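3.2. Disposición de los envases cilíndricos en el lineal

El segundo bloque del estudio se ocupa de los envases tubulares de aperitivos, cuya geometría plantea un problema de estabilidad distinto al de las botellas. El mobiliario consta de una estantería comercial gris de dos niveles, colocada junto a una mesa de acero inoxidable que sirve de superficie auxiliar. El nivel superior se reserva a las bebidas; el inferior, a los tubos con tapa. Se distinguen dos estados del envase: erguido, apoyado sobre la base, y tumbado, apoyado sobre la generatriz.
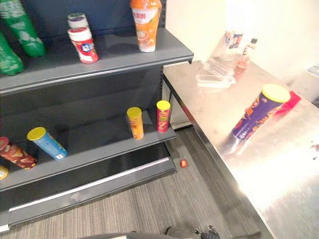 La clasificación sigue el protocolo Rilton, que añade a estos dos estados un tercero, el inclinado, cuando el eje del tubo se desvía más de 7 grados de la vertical sin que el cuerpo llegue a descansar sobre la balda. Los envases que se encuentran fuera del mueble en el momento del registro se anotan aparte y no intervienen en el cálculo de ocupación frontal. Tampoco se consideran las diferencias de formato entre fabricantes, ya tratadas por Pawłowska en el informe Tenus.

En el nivel inferior los tubos inclinados se apoyan unos en otros o en el fondo del mueble, de modo que la posición de cada uno depende de la de sus vecinos. La Figura 4 recoge una ordenación de este tipo, con tapas amarillas y ejes en direcciones diversas.

Figura 4. Nivel inferior de la estantería con envases tumbados e inclinados.

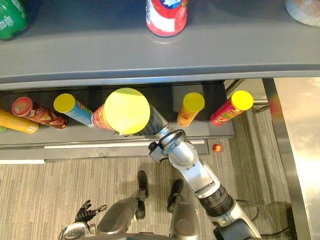
¿Qué criterio se aplica para dar por repuesto un nivel?

Se exige que todos los tubos estén erguidos, con la etiqueta orientada hacia el pasillo y una separación máxima de 35 mm entre cuerpos contiguos. La altura libre bajo la balda superior no interviene en el criterio.

Las series de diciembre, obtenidas en la sala Trorirov, se codificaron con la misma pauta. La concordancia entre las 3 codificaciones independientes alcanzó casi el 99 % para el estado erguido y fue menor para el inclinado, cuyo límite con el tumbado resulta difícil de fijar cuando el envase descansa sobre otro.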